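What an open day should measure

Timmont opened its test hall to visitors for an afternoon in January, and I went because a former colleague, Ivars Adomaitis, runs the manipulation bench there. The hall was well organised, the coffee was adequate and the staff answered what they were asked. My complaint is with the format. It is the format used at nearly every robotics open day I have attended, and I think it serves the people who come to it badly.

The programme listed three demonstrations. The first was a pallet-moving cart, which I skipped. The second was a bin-picking cell built with Porier, with a suction tool and an overhead sensor. The third was Adomaitis's bench, where a multi-fingered hand was put through a set of grasping tasks under teleoperation and then under its own policy. Each slot ran twenty minutes, including questions. Most of the crowd stayed for the third one, as a hand will always draw more people than a suction cup.

The bin-picking cell was the more mature system by a wide margin. It had a target, a cycle time and a reject chute. The presenter gave one figure, 370 picks per hour on mixed cartons, and told us when asked that it came from a full shift. That is a usable number. A person who runs a warehouse can divide it into a wage bill and go home with an opinion.

The hand had no such figure on its placard. The placard gave the number of demonstrations collected so far, 3974, and the number of distinct objects in the test set, 301. Both are measures of effort. Neither tells a visitor what proportion of attempts end with the object where it is supposed to be, or how that proportion changes when the object is soft, or turned ninety degrees, or placed near the wall of the tray. I asked Adomaitis for the success rate and he gave it to me straight away, broken down by object class, with the failure modes. He had it in a spreadsheet. It was a good deal more interesting than the placard, and in several classes it was lower than the mood of the room would have suggested.

I do not think anyone was hiding anything. The communications people had asked the bench for "a big number", and a success rate on deformable objects is not a big number.
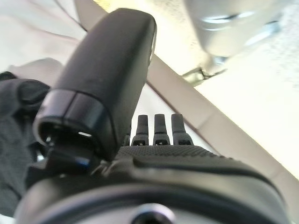
Consider what a visitor standing behind the tape can learn in twenty minutes. He sees eight or ten grasps. If all of them succeed, the result is consistent with a true rate of ninety-nine percent and also with a true rate of eighty. These are different machines. The first might be put on a line with a part-time attendant. The second needs a person beside it all day, and that person could do the job alone. A demonstration of this length cannot separate the two, and the host knows it, so the burden of separating them falls on the host.

The choice of objects has the same effect. The bench used a foam block, a mug, a roll of tape and a folded cloth. The cloth was the hard one and the operator took it last, under teleoperation only. A visitor beside me, who said she sourced equipment for a commercial laundry, took this as evidence that the system could handle cloth. What she had watched was a trained operator handling cloth through a machine. The distinction was stated once, at the start, before half the group had arrived.

I would like to see three changes, none of them expensive.

First, post the denominator. If the bench has run 1000 autonomous trials since the last software revision, put that on the board together with the number that succeeded, and say what counted as success. Lifting an object clear of the tray is a different criterion from placing it in a fixture within tolerance.

Second, mark the control mode continuously. A lamp over the cell would do it, one colour for operator control and another for autonomous. Petrauskas had an arrangement like this at their own open day some years ago, and the questions from the floor were noticeably better.

Third, let a visitor choose an object from the test set, at random if possible. Adomaitis was in favour when I put this to him. His objection was practical: a dropped object costs two minutes of a twenty-minute slot. My answer is that the slot should be longer. Watching the recovery from a dropped object would tell a buyer more than another clean grasp of the mug, particularly if the recovery involves somebody reaching into the cell.

There is an argument on the other side and I will give it its due. Open days are partly for recruitment and partly for schools, and a fifteen-year-old deciding whether to take physics is not much helped by a confidence interval. Drikent, which paid for the marquee, presumably wanted a full marquee. I accept that. The remedy is a second session for people with a purchasing decision in front of them, with the same bench, the same staff and the spreadsheet on the wall.

Adomaitis told me he has asked for the per-class results to go on the placard next time. He has not had a reply from communications. I have asked him to send me the trial protocol in the meantime, mainly for the deformable classes, where I suspect the definition of a failed grasp is stricter than the one most of his competitors use.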